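Why Dishes Stack
A Rulum reading page, ages 9 to 12
Text by Cormac Ó Dálaigh
Updated June 2025

A stack is a set of objects placed one on top of another. Dishes are stacked to save space. Three plates side by side take up three plates' worth of table. Three plates in a stack take up one plate's worth of table and a little height.

Nesting and piling

There are two kinds of stack.

In a pile, each object rests on top of the one below. Books make a pile. The height of a pile is the height of every object added together.

In a nest, part of each object sits inside the one below. Bowls make a nest. A nest is shorter than a pile made of the same objects, as some of the height is shared.

Suppose a bowl is 7 centimeters tall and an identical bowl is placed inside it. If the second bowl sticks out by 2 centimeters, the nest is 9 centimeters tall. The same two bowls side by side would need twice the table.

What makes a stack stable

Every object has a center of gravity. This is the point where its weight balances. A stack stays up when the center of gravity of the whole stack is over its base. The base is the area that touches the table.

A wide base is harder to tip than a narrow one. A low center of gravity is harder to tip than a high one. For both reasons, the widest and flattest dish goes at the bottom.

The usual order for a small set is saucer or plate first, bowl second, cup last. The bowl keeps the cup from sliding sideways, because the sides of the bowl slope up around it. A flat plate has almost no slope, so a cup on a plate can slide if the plate is tilted.

The teacup, bowl and saucer plate in the middle of the table are stacked in this order. All three are pale blue-green. One white spoon leans on the bowl and another lies flat on the table. 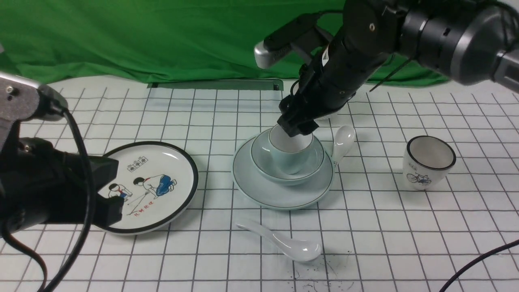 Spoons and other long objects

A spoon does not nest with a cup or a bowl. It is long, and its two ends have different shapes and weights. The bowl end is usually heavier, so the balance point is closer to that end.

A spoon lying flat touches the table at more than one place and has nowhere to fall. A spoon leaning on a bowl depends on friction, the force that resists sliding. Smooth glazed surfaces have low friction, and water on them can lower it further. Move a leaning spoon before you lift the stack.

Try it: find the balance point

You need one spoon, a ruler and a pencil.

1. Lay the spoon across one finger.
2. Move it a little at a time until it stays level.
3. Measure from the balance point to each end.
4. Write down both numbers and compare them.

Repeat with a spoon of a different size.

Weight adds up

The bottom dish carries the weight of everything above it. If a cup has a mass of 300 grams and a bowl has a mass of 303 grams, the plate under them supports 603 grams. Ask an adult before stacking more than 5 breakable dishes.

Words to know

Base: the area of an object that touches the surface under it.
Friction: a force that resists sliding.
Nest: a stack in which objects fit partly inside each other.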